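Is a leather conditioning plan worth paying for on a used sofa?
Posted in Home & Furniture, 25 June 2022

I bought a secondhand black leather sofa and the store is pushing a yearly care plan from Stalia for $149. They come out 2 times a year, clean it and rub in a conditioner. The salesman said that without it the leather will "dry out and die" by November. That sounds like a line to me. The sofa is glossy and wipes clean with a damp cloth. Has anyone paid for one of these and seen a difference?

tufted_regret
I paid for a plan like this on my last couch and wouldn't do it again. If your leather is shiny, it most likely has a clear finish over the color, and conditioner mostly sits on top of that until you wipe it off with your pants. Ask them what the stuff is supposed to soak into. I got a brochure. Buttoned backs do collect crumbs and dust in the dimples, but a soft brush takes care of it and mine came with the vacuum.

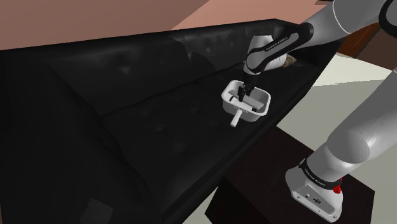
Black leather with a buttoned back.

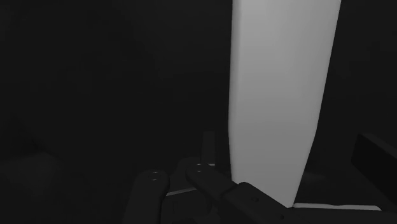 How do I tell if my leather has a finish on it?
Put a drop of water somewhere out of sight and leave it for a minute. If it beads up, there's a coating. If it goes dark and sinks in, the leather is bare or close to it, and a little conditioner might be worth the money.

Flivusden_Flea
Disagree a bit. Plans are a ripoff but I do use a $29 bottle of Sindano cream on mine and it feels softer. Could be in my head. Keep it away from the heater, that's what ruined my old one.

tufted_regret
Softer for how long, though? Mine felt softer for a day or so. Also read the cancellation part before you sign anything. Mine renewed by itself and I had to call more than once to get out of it. I'd skip the plan and see what the sofa looks like in November.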